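The Printed Work Cloth

What a decorated table covering does to the job on top of it

Most advice on work surfaces stops at the tabletop. It covers height, load and finish, and leaves the covering to whoever bought the table. In practice a good share of small assembly, sewing, repair and model work is done on cloth, and a growing share of that cloth is printed. Reproductions of paintings and night skies, maps, botanical plates: the patterns that used to belong on a dining table have moved to the bench.

The reasons are ordinary. Cloth is quiet under metal parts. It keeps a small screw from bouncing, hides a scarred top, and can be carried outside and shaken. Printed cloth is often cheaper than plain technical matting of the same area, and people like looking at it. What the print does to the work gets less attention, and it can be described in fairly plain terms.

Three properties matter: the weight of the fabric, the texture of its face, and the distribution of light and dark in the pattern. The first two can be read off a data sheet or judged by hand. The third has to be judged on the table, under the lamp that will be used.

Weight and lay

A covering that moves is worse than no covering. Light polyester of the kind sold for parties will creep whenever a part is dragged across it, and it forms a low wave ahead of the part. Anything thin and straight, such as a knitting needle or a length of rod, will ride up on the wave and turn.

The heaviest cloth we handled for this article was the Toft, from the Skotby mill of Valtell, at 426 grams per square meter. It is a cotton canvas with a printed face and an uncoated back. Laid on a bare table it stays where it is put, and a hand resting on it does not pull it. It also holds its fold lines for a long time. Ours came folded in eighths and had to be pressed before it was fit for use; after a night flat under boards the creases were still high enough to stop a bearing ball.

Lighter cloths can be made to behave. The usual methods are an underlay, clips at the table edge, or a hem weighted with chain. An underlay of felt 3 millimeters thick grips well and takes some of the noise out, but it makes the surface soft enough that a narrow-footed part will lean. Clips are better for work that has to stay upright. They should go on the far edge and the two sides, with the near edge left free, where the forearms rest and where a clip will catch a sleeve.

Round tables are a separate problem. The cloth has to be pulled evenly around the whole rim, and on a printed design any unevenness shows at once as a bent horizon.

Face texture

Canvas has a visible grain, and small objects find it. A pin laid across the weave stays put. The same pin laid along the weave can be rolled with a breath. For most work this is harmless and can even be useful, though it should be known before tiny parts are set out in rows.

Brushed faces hold parts better and hold dirt better too. Metal dust, thread ends and crumbs of eraser all sink into the nap and come out again on whatever is placed there next. A smooth, tightly woven face wipes clean with a dry brush. If the work produces filings, the smooth face is the only sensible choice.

Coated cloth, often sold as wipe-clean, has an acrylic or vinyl layer over the print. It resists oil and glue. It also reflects, and under a direct lamp the reflection sits exactly where the work is. We measured nothing on this point and do not need to: tilt the lamp, look, and the highlight is either on the part or off it. With coated cloth it tends to be on the part wherever the lamp goes.

Pattern, light and dark

The common assumption is that a busy pattern hides parts. This is true for some parts and false for others, and the difference lies mainly in tone. A black object on a dark printed area loses its outline. Move it by a hand's width onto a pale area and the outline returns. A bright metal object does the reverse, standing out against dark ground and sinking into pale highlights of similar brightness. On a plain gray mat neither effect is strong, and neither part is seen especially well.

Large patterns are easier to work on than small ones. A river or a hillside gives broad areas of one tone, and the eye learns them within an hour or so. A small repeating pattern, such as sprigs or checks, puts an edge next to every edge of the part. Checks are poor for anything square. Sprigs are poor for anything small.

Night scenes are an interesting case because they combine dark ground with scattered bright marks. The bright marks are painted strokes in most reproductions, short and directional, and from a sitting position they can read as slivers of metal or thread. The dark ground between them is calm. Work with black frames and silver rods sits on such a cloth with one component tending toward the ground and the other toward the marks, so the two have to be looked for in different ways.

It helps to lay the cloth with a purpose. The broadest area of a single tone should go under the spot where the hands will be, even if that puts the picture sideways or upside down to the person seated at the table. People resist this. They lay the picture the right way up, as if for guests, and then lean across it to reach the one part of the design that suits the job.

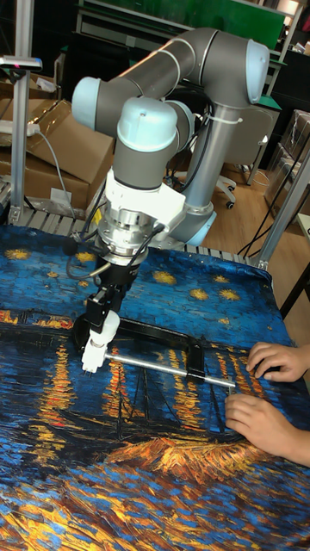

Work with a frame and a rod

A black C-shaped frame lying flat on a printed night sky, with a thin metal rod running through it, shows both parts of the problem on one surface. The starry sky and the golden reflections on the river supply the dark ground and the bright marks. One hand on the end of the frame gives it a fixed point, and the other, laid flat on the cloth, gives the eye a known edge near the end of the rod.

For jobs of this general type the following holds. A flat frame will sit well on any cloth that lies flat. A rod is more demanding. Any ridge under it, from a crease or a seam in the underlay, becomes a pivot, and a light touch at one end is enough to swing the other. Press the cloth first. If it cannot be pressed, shift it until the crease falls outside the length of the rod.

Lamp position matters more than lamp strength. A low lamp from the side throws a shadow along a rod, and the shadow is easier to follow than the rod. On a dark print the shadow disappears, and the highlight along the metal has to do the same service. A higher lamp, set slightly behind the work, gives a longer highlight. We used 1000 lux at the table surface for dark cloths and saw no benefit in going further with uncoated fabric.

Color and the length of a session

Saturated blue under a white lamp gives a noticeable shift when the eyes move to white paper. It lasts a moment. For anyone who reads from a printed drawing while working it is a small, repeated annoyance, and it can be reduced by laying the drawing on the cloth itself and leaving a border of blue around it. Strong yellows produce a similar effect and also warm the appearance of pale parts lying near them. Color matching, including paint, thread and resistor bands, should be done on a sheet of neutral gray placed over the print.

Washing and wear

Pigment prints sit on the surface of the fiber and wear away where the arms rest. Reactive prints go into the fiber and last longer, at a higher price. The label seldom says which is which. Rub a damp white cloth over a dark corner for a minute: pigment usually leaves a trace.

The Toft is marked for a cool wash. We also ran a sample by Metach, a polyester-cotton blend with a finer weave, at the 80 degrees Celsius printed on its label. The blend came out flat and slightly smaller, with the dark areas a shade grayer. The canvas came out of its cool wash stiff, with its crease memory intact.

Solvents are the usual cause of early failure. Isopropyl alcohol will lift pigment, and acetone will take the coating off a wipe-clean cloth in a ring. A glass saucer under the bottle prevents both. Hot tools should stay off cloth of any kind, and polyester in particular, where a soldering iron leaves a hole with a hard rim that will scratch the next thing dragged over it.

Size

Buy for the table plus a hand's width of drop on each side. A longer drop gets caught by knees and chair arms, and the whole surface goes with it. On a height-adjustable table, check the drop with the top at its lowest setting as well as its highest, and keep the rear edge clear of the crossbar. Most mills will cut to length on request. Ask for the cut edges to be hemmed flat, with the fold turned to the back.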